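Workshop tips for the robot club table

Posted January 17, 2018 by Sotiris Drakos

These are the notes I hand to new members at the Standell robotics club, tidied up and put in one place. Most of them are about tables, tape, storage and cleaning up, as that is where our evenings go wrong. The programming notes are kept separately. If you run a school club or have a team working at a kitchen table before a competition, most of this should carry over.

Setting up the table

Pick a table that doesn't rock. Push down on each corner in turn and pack the short leg with folded card, then tape the card to the leg so it stays there when the table is moved. A wobble you can't feel with your hand will still show up when an arm swings from one side to the other.

Wipe the top before you lay anything out. Grit under a baseplate will scratch the wood and tilt whatever is sitting on it.

Mark where things go with low-tack masking tape. Use small corner marks and leave the middle clear. A full outline takes longer and peels up where the part rubs against it. Write the name of the part on the tape in pencil, as felt-tip bleeds through onto some varnishes. Take the tape off at the end of the month. Left longer, it starts to leave glue behind.

If it does leave glue, a little cooking oil on a cloth will lift it. Leave it for five minutes, wipe, then go over it with warm water and a drop of washing-up liquid. Dry the table properly before any electrics go back on.

Props from the kitchen

Good practice objects are already in the cupboard. Ladles, bowls, spray bottles and fruit all behave differently in a gripper, and a team that has only ever picked up foam cubes gets a shock at its first competition.

Empty spray bottles and rinse them twice. Never use one that has held bleach or oven cleaner. If you want some weight in the bottom, use dry rice and screw the top down hard.

Ladles are harder than they look. The scoop end is heavy and the handle turns in the fingers. Start by gripping close to the scoop and work back along the handle over several evenings.

Plastic bowls before china ones. Put a square of rubber shelf liner under a bowl that keeps sliding.

Fruit should be used for one session and then composted. Don't put it back in the bowl for people to eat.

Keep the club's props in their own box with a lid, labelled on two sides. We lost a good many wooden spoons to the hall kitchen before we did this.

Fixing things down

Push buttons want to be fixed and shape boards want to be left loose, at least to begin with. A button that slides when it is pressed teaches you very little. Two strips of removable mounting putty, rolled thin and pressed out to the edges, will hold one for an evening. Warm the putty in your hands first. To get it off, twist the base and don't pull.

With shape sorters, sand any burrs out of the recesses using fine paper wrapped round a lolly stick. Do the edges of the pieces as well, two or three strokes each and no more, or they will rattle. Check the fit by hand before asking a machine to do it. If you have to wiggle a piece to get it in, so will the arm, and it will do it worse.

Rehearsing the layout on screen

We build each table in the simulator before we build it for real. The Cusora team started this when they had one evening a week in the hall and wanted more practice than that allowed.

Make the simulated table as cluttered as a real one. A bare surface makes every task look easy.

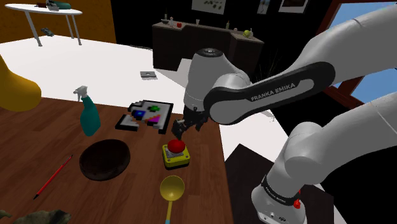
Save every layout under a name that says what it tests, such as "button, clear approach" or "button, board close by". We had a folder with 3,436 files in it, up to 25 of them called "new table", and it took two of us most of an evening to sort out.

Measure your real props with a ruler and type the sizes in. Guesses made by eye tend to come out too large. Weigh them on kitchen scales too. Our bowl was down as 500 grams for most of last year, and it weighs a good deal less.

Change one thing at a time. If you move the button and alter the speed in the same run, you won't know which one made the difference.

When a run goes wrong, write down what happened before you reset. One line in an exercise book is plenty.

Packing up

Park the arm, switch off at the wall, then clear the props. Do it in that order.

Coil cables loosely and fasten them with a strip of hook-and-loop tape. Elastic bands perish and stick to the covering. Store chargers in a separate tub from the tools.

Wipe gripper fingers with a barely damp cloth. Flour, fruit juice and putty all build up in the corners, and an old soft toothbrush will get them out.

Sweep under the table as well as around it. Missing sorter pieces are usually there.

Dates for members

The next table task is the Idard button round in February. Teams should bring their own putty and tape. The Deligiannis team has the hall key until then, so ask them if you need to get in early.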